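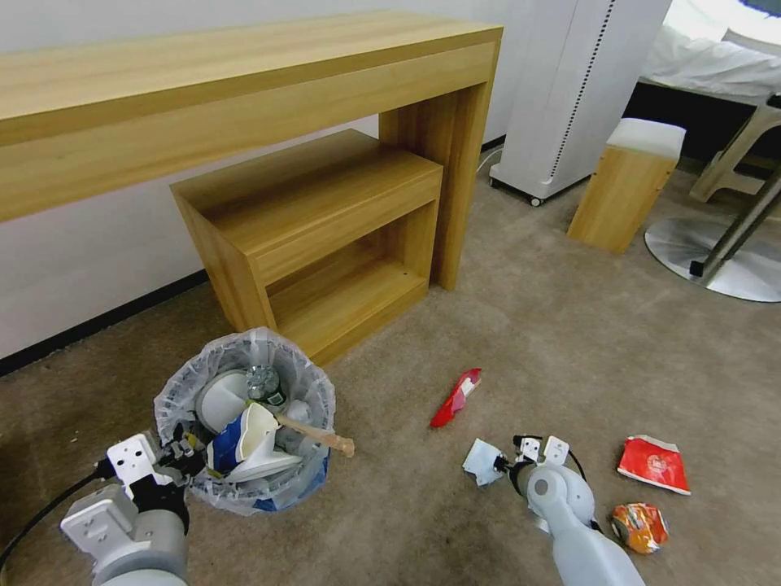
I read the whole submission on the proposed small claims stream for marine matters, all 50 pages of it, and I'm still waiting for the part where it gets cheaper for anybody who owns a boat under nine metres.

The pitch goes like this. Disputes over moorings, salvage bills and collisions take too long in the ordinary courts, so give them their own list and their own registrar. Gaétan MacPherson, who drafted it, says the average berth dispute at Skarnness takes 27 months to settle. Maybe so. He doesn't say how much of that is spent waiting for a judge and how much is spent waiting for the surveyor, and in my experience it's the surveyor.

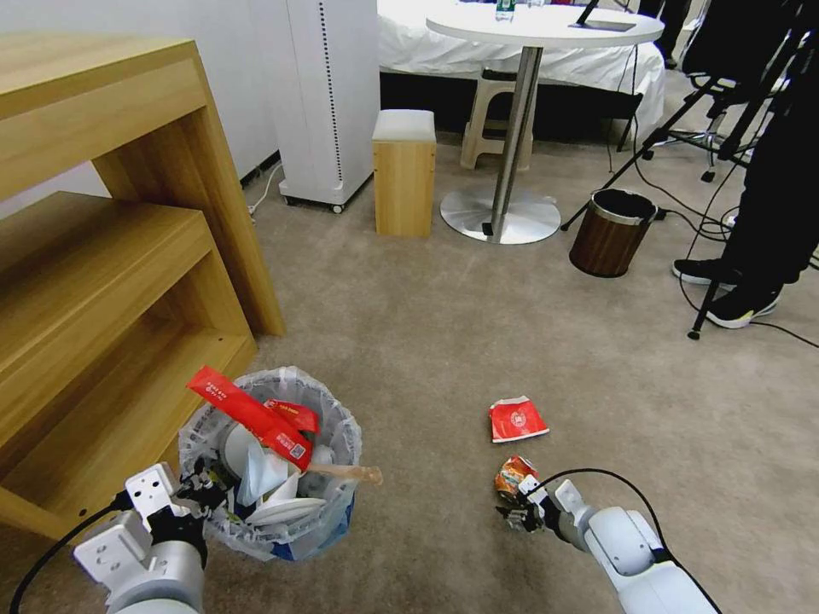 What happened with Leto

My brother-in-law's sloop, Leto, was hit at her mooring in October. No injuries, a cracked rail, a bent stanchion. The other owner, a Mr. Landry, admitted it that Friday. It still needed two survey reports because his insurer wouldn't accept ours, and then the two reports disagreed about the rail.

A special registrar would have changed none of that. The file never got near a courtroom, and the harbour office at Pradell lost the incident form anyway.
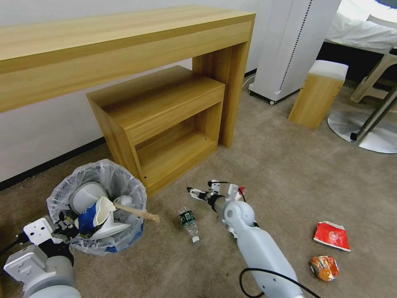 Raymonde Kowalchuk made a better suggestion at the public meeting, I thought: one agreed surveyor, picked from a list, with the cost split down the middle. She got two minutes at the microphone and a polite nod. It isn't in the submission. The new registry office is, with a floor plan.

I'd be glad to be wrong. Comments on the draft are open until the end of the month and I've sent mine in — four paragraphs, mostly about surveyors.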